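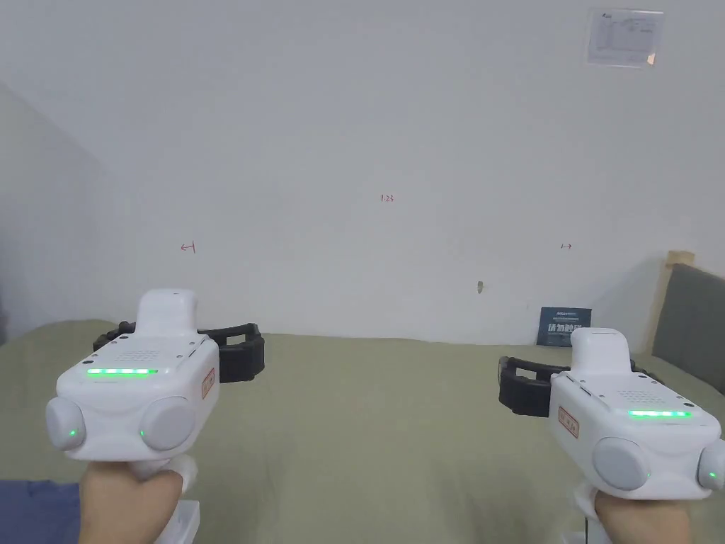

Sodeo furnished apartments, Tandville: notes on the bedroom

Visits > Interiors > Furnished rentals

13 Mar 2020
Reading time: 7 min

Sodeo opened one of its furnished apartments in Tandville for an afternoon so that people who fit out and service rental units could look at the materials in use. The invitation covered the kitchen, the bathroom and the bedroom. I spent most of my time in the bedroom, and these notes are limited to it, apart from a short remark on storage. The kitchen is the same one Sodeo has used since last June and has been covered on this site before.

Access and layout

The apartment is on an upper floor, reached by a stair with a tight half landing. Large items have to be turned on end at that point. The bed frame comes up in parts and the mattress comes up rolled, and according to the delivery sheet posted in the hallway the set takes 2 people. The delivery sheet gives the unit reference as 2352, which is also the number on the inventory in the kitchen drawer.

The bed takes up most of the bedroom floor. It stands with very little gap at the wall, and that affects how the bed is made, as described further down. The minimum clearance in the Sodeo fit-out guide is 400 mm on the working side. I had no tape with me and did not check it.

Bed covering

The covering is a muted sage, between green and beige depending on where in the room you stand. Sodeo uses the one color in all its units. The supplier is Peng, and the fabric is a plain weave with a matte finish. I asked for the fiber content and was told it would be sent on. It has not arrived at the time of writing.

A mid-tone like this has known properties in service. It shows lint from dark clothing more than a patterned fabric would, and it hides light dust better than navy or black. Face cream and sunscreen leave marks on it that are difficult to see under warm lamps and easy to see by a window. Inspection under the bedroom lamp alone is therefore not adequate, and the Sodeo guide says so in its section on changeovers.

Against white walls the color also changes with the time of day. Anyone matching a replacement piece to an older one should do it in the room where it will be used. Peng dyes in lots of 1000, and two pieces from different lots can be laid side by side on the same bed without much difference at noon and a visible one by evening.

Smoothness is the usual complaint with large covers on beds close to a wall. The open part of the bed can be pulled flat from the foot. The strip near the headboard can't, because there is no place to stand and pull from, and so the wrinkles collect there. In this room the folds near the headboard included one long diagonal crease. A diagonal crease normally means that one corner has been pulled and the opposite one has not. It is corrected by releasing the cover completely and starting again from the head end. Pulling harder at the foot only moves it.

There is also something small and dark poking out of the cover near the headboard, a tag or a zipper pull. I would turn it to the foot end on the next change. Guests find these with their faces.

Headboard

The headboard is the Genduter, in dark gray upholstery. The padding is divided into vertical panels with shallow seams between them, inside a border of light wood. The wood is finished pale enough to read as part of the wall side of the room, while the gray carries the contrast.

Shallow seams are the correct choice for a rental. Deep channels or buttons hold dust and hair and need a crevice tool at every changeover. On the Genduter a soft brush drawn downward along each panel is enough. The brush should follow the seams. Brushing across them pushes debris into the stitching line, where it packs down.

The weak point is the join between the upholstery and the wood. Liquid that runs down a panel stops at the wood and sits there. Sodeo's spare parts list has a complete headboard on it but no separate panel, so one stained panel means a full replacement or a local clean. Local cleaning on dark gray is feasible if the entire panel is dampened evenly. A spot clean leaves a ring.

The top edge of the bed tends to become a shelf. There is no bedside table on the inner side in the Sodeo layout, and things such as phones, cables and chargers end up lying on the cover by the headboard.
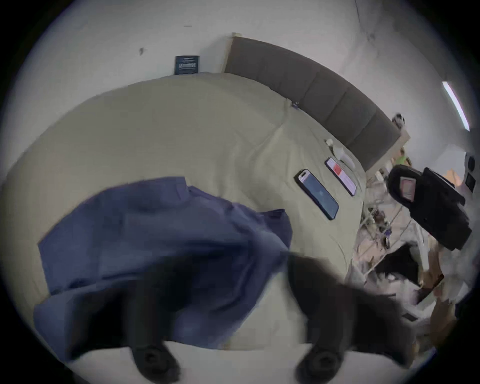 Zihan Ye did not agree that a shelf would help, and said that a ledge at headboard height is the first thing guests sit on or lean a suitcase against. The preferred fix, in that view, is a shallow pocket on the outer face of the bed frame, low enough that no weight goes on it. A pocket would have to be emptied at each changeover, and left-behind cables are already the largest category in the lost property log.

I think a wall outlet placed higher would deal with most of it. The outlet position in this layout is below mattress level, so a charging phone lies wherever the cable reaches. With a short cable that is on the bed. A phone charging on fabric also has less air under it than one on a hard surface, and the inspection form could reasonably have a line for this.

Walls

The walls are bare and painted white. There are no pictures and no shelf over the bed, which keeps the fixing work to a minimum and makes repainting fast. The paint is a flat type. It touches up well and marks easily.

The setting-out marks have been left on. They are small and red, made by hand directly on the paint: a number, 1.23, near the middle of the wall behind the bed, an arrow pointing to a short vertical line, and a double-headed arrow over toward the inside corner. No unit is written. I took the number as meters. Red marker comes through flat white paint unless it is sealed first, and one coat of ordinary emulsion will not cover it. Pencil would have avoided the question.

Lower down, not far above the bed, something grayish projects from the wall, a nail or a plug. It should be pulled and filled before the wall is painted, or used. At that height a cover being shaken out can catch on it, and a woven fabric that catches will pull a thread across its full width.

A dark line, a crack or a seam, also runs down part of the wall. I could not tell which from the doorway. If it is a board joint, it needs tape under the filler. If it is a hairline in plaster, filler alone will do, but it should be checked again after one heating season.

Card

A small navy card with white printing leans against the wall at the back of the bed, with Chinese characters in bold and smaller text above. Dark cards against a white wall are easy to find, and I have no objection to the color. Standing on bedding is a poor position for any card. It falls when the cover is moved and slides down behind the mattress, and somebody on the next changeover has to go after it. A clip on the wood border of the headboard would hold it.

Folding on the bed

The apartment has no table of a useful size outside the kitchen, so folding gets done on the bed. This is normal in small rentals. The surface is wide and flat, it is at a workable height for most people, and a large item can be laid out fully before the first fold.

The drawback is friction. A cover holds the underside of whatever is laid on it, and when the item is dragged the cover travels too. Lifting avoids this. The near edge is taken up at both corners, raised clear, carried over and put down, and the cover stays where it was. With medium blue on sage the edges are easy to see and the alignment can be judged without bending down. White items on a white sheet are much slower for the same reason. 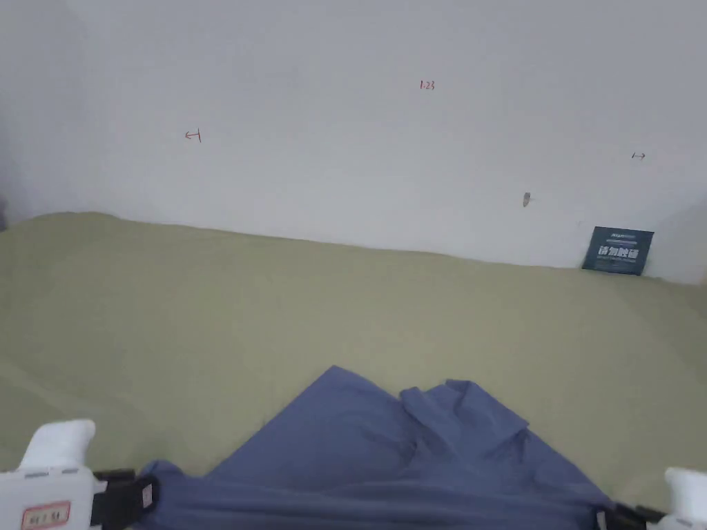
Angus Kereama recommended folding at the foot end only and stripping the head end first, on the grounds that anything folded near the headboard will be moved again as soon as the pillows go on. It would also keep the work on the side with clearance. The Sodeo guide does not mention folding at all. It goes from "bedding complete" directly to "closet check," and the step between them is left to whoever is on shift.

I would add the following to the guide:

- Fold before the final smoothing of the cover, never after.
- Keep phones and chargers off the cover while folding.
- Lay dark items on the cover only after it has been checked for lint.
- Shake covers out at the foot end, away from the wall fixing.

Storage

The closet has one hanging rail and one fixed shelf. Folded items go on the shelf and the spare cover goes underneath, in a bag on the floor. The bag is breathable, which is right for this climate, but it has no label. Two bags of the same size in the same closet will be confused sooner or later, and the clean one will go to the laundry.

Open items

Fiber content from Peng is outstanding. Sodeo has also been asked whether the Genduter border can be ordered in a darker finish, and whether the outlet height is fixed by the building or by the fit-out. The next open afternoon is in a larger unit on the same street, where the bed stands clear of the wall on both long sides, and I intend to compare how the cover sits there.

Related

Sodeo kitchen, Tandville: drawer runners and worktop joints
Flat paint in rental units: touch-up after one year
Headboard fabrics compared: brush, vacuum, damp cloth
Matching bed covers across dye lots
Closet shelves and where spare linen goes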